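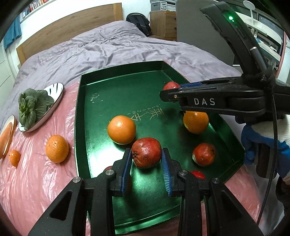
*Fruit tray on the bed, with an apple in the near gripper and the second gripper coming in from the right.*

**Kelach hand-held gripper pair: second progress report to the Coltanby Fund**

Surnescombe, 10/05/2019

This report covers upkeep and repair of the gripper pair since our first report. The grant pays for 80 hours of maintenance time and a spares budget. We have used 70 of those hours, more than planned at this stage, and most of the extra went on the left unit.

**Condition of the units**

Both grippers are working. The right unit has needed only cleaning and one new cable tie. The left unit came back into use after the linkage was stripped down twice. The first time we found play in one of the pivots, replaced the pin and put it back together. The play returned within a few sessions. On the second strip-down we measured the hole in the arm and found it had worn oval, so a new pin was never going to hold. Kuruc made us a replacement arm from our drawing and it has been fitted since. We check it for movement at the end of each session and so far there is none that we can feel by hand.

We should have measured the hole the first time. The checklist now says to do so whenever a pin comes out.

**Finger pads**

The pads remain the part that wears fastest. Fruit juice gets down between the ridges and dries there, and the grip on small smooth items gets worse well before the pad looks worn. We now brush the pads with warm water after every session and leave them overnight before use. Soap was tried and dropped because it left a film.

The adhesive is a separate matter. The first batch lifted at the fingertip end, always on the inner finger. Roughening the metal lightly before gluing has cured this on the right unit. The left unit was done later and we would like to see another month of use before saying the same about it.

**Work area**

We have kept to the bedroom layout agreed at the start: the green metal tray with its raised walls, on plastic sheeting over the bed, with the dishes and vegetables set out to the left of it. The sheeting protects the bed cover and wipes down quickly. It does slide on the cover if the tray is pushed, so the operator now checks the position of the tray between runs.

The tray finish is very glossy and reflects the room light. This matters for the cameras and we have spent some time on it. Drawing the blue curtain helps a little. A matt tray would help more, but changing it now would make the later runs hard to compare with the earlier ones, so we propose to leave it.

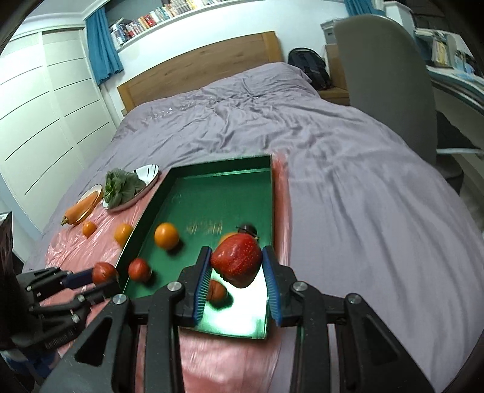

Soft fruit has been the main test of the closing adjustment. Apples and oranges will put up with a finger stop that is slightly out. Strawberries and tomatoes won't, and a stop set for an apple will bruise a ripe tomato. We used to reset the stop by eye. There is now a scribed mark on each unit for firm fruit and another for soft - simple enough, but it has cut the bruising and made changeovers much quicker.

**Use to date**

We have logged 317 runs across both units. Faults that stopped a run are entered on the same sheet as the run itself, which makes it easier to see which unit and which item were involved. The remaining faults fall mostly under these headings:

- camera cable working loose at the connector
- pad lifting (left unit, before regluing)
- pivot screw backing out

The loose cable is the one we have not solved. A clip was fitted and then removed as it caught on the operator's glove. We are trying a shorter cable with a right-angled plug.

**Spend**

Spares are within budget. The replacement arm cost more than the pins would have, but we saved on adhesive. We have 3 spare sets of pads in stock and expect to order again in August.

**Next period**

1. Fit and test the shorter cable on both units.
2. Strip and measure the right unit, even though it shows no play.
3. Ask Kuruc for a price on a second replacement arm, to be held as a spare.
4. Write up the cleaning routine on one page, to be kept with the units.

The strip-down will take roughly a day. We ask the Fund to agree that unspent spares money can be moved to maintenance hours if the right unit turns out to need the same repair.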